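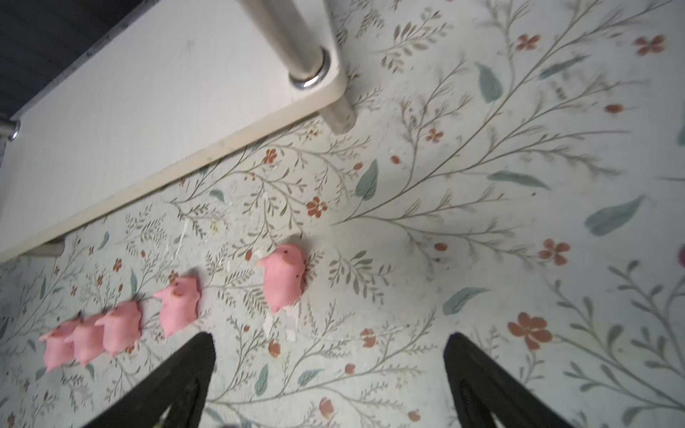
We went to the open day at Nulia with a budget sheet already half filled in, and came home having crossed out most of it. I mean that in a good way! I had a wonderful time and I would go again tomorrow, but if you are planning to buy a first robot arm for a school, a club or a small workshop, maybe some of my notes will save you a bit of arithmetic.

A little background. Our craft and technology club has been saving for an arm for three years. We knew we wanted something that could pick up the small, soft, odd-shaped things our members make, and we knew very little else. Nulia rents the upper floor of an old thread mill and sells small arms, grippers and the tables and stands that go with them. They open the doors one Friday in September, from noon until eight in the evening, and you can wander in and ask whatever you like.

I got there early and went straight to the picking demos, and I stayed much longer than I meant to. The pieces were little pigs in bubblegum-pink modeling dough, obviously made by hand, each with its own shape and tiny dark dots on it. I loved them immediately. They were also exactly the kind of thing we make, so I could stand there and think about our own shelves and our own money. Five pigs on a mat printed with red flowers and leafy stems, a couple of them by themselves and the other three bunched up so close that two overlapped. Down on the floor, too, right by a table leg!

That one setup rewrote two lines of my budget. I had put everything we could spare into the arm and left the gripper as an afterthought, "whatever comes with it." But look at a dough pig and think about what has to hold it. It is round, it is soft, and its neighbor is leaning on it. The demo had a pair of black fingers with pointed tips, and I asked what other fingers there were. Lots, as it happens. There are wide ones and padded ones and some you can print yourself, and they are priced by the pair. The person at the desk told me to plan on at least two spare pairs in the first year, more if teenagers are involved. (Teenagers are involved.)

The second line was reach. I had measured our workbench and nothing else, and had never considered that you might want to work lower than the tabletop, or next to a table leg, or past a corner. So now I have a sketch of our room with all the furniture drawn in, and I'm going to do the same with a string cut to the arm's reach before we sign anything.

After that I made the rounds with my notebook. Some things I wrote down, in the order I heard them:

Ask for the price with the camera mount included. Two of the arms I liked had it as an extra, one did not.

Ask what the stand weighs. Our floor is old and the club is on the second story.

A patterned background is a fair test. If everything you're shown sits on plain white, bring something busy from home and ask if you can put it down. I had a tea towel in my bag and they were very nice about it.

Bring your own objects too. I had brought one felt mouse and wished I had brought a whole shoebox.

Training is usually sold by the half day. We need two half days and I had budgeted for none.

In the afternoon there was a talk about leasing by someone from Clasteta, a firm that handles equipment plans for small buyers. I expected to be bored and I was the one asking questions at the end. Their plan runs for 30 months, after which you can keep the arm for a final payment or hand it back. For us buying still looks better, because we have the savings and would rather not have a bill every month, but for a group starting from nothing I can see the sense in it. They also said to put aside 16 percent of the purchase price for the things around the arm: fingers, cables, a proper power strip, a box to store it in. I had set aside almost nothing, so that was a useful poke in the ribs.

I also talked for a good while with two people from the Rojanasak workshop, who bought their arm last winter. They spent less than we were planning to on the arm itself and more on the table, and they are delighted. Their table has wheels that lock. I wrote "WHEELS" in capitals and underlined it.

Practical bits if you want to go next year. Parking is in the yard behind the mill and it fills up by one. The stairs are steep but there is a freight elevator, just ask at the door. Coffee was free and pretty good, and the Kukulgate bakery across the street does a cheese roll that I would drive back for. Prices are not posted on the stands, so you have to ask, and they email you a written quote afterwards. Mine arrived the same evening.

Our new plan is one size down on the arm, two kinds of fingers, two half days of training, and a table with wheels — the total comes out a little under the old one. The club votes on it at the next meeting. I have already started making clay animals for the test shelf, and so far I have a hedgehog and something that was supposed to be a duck.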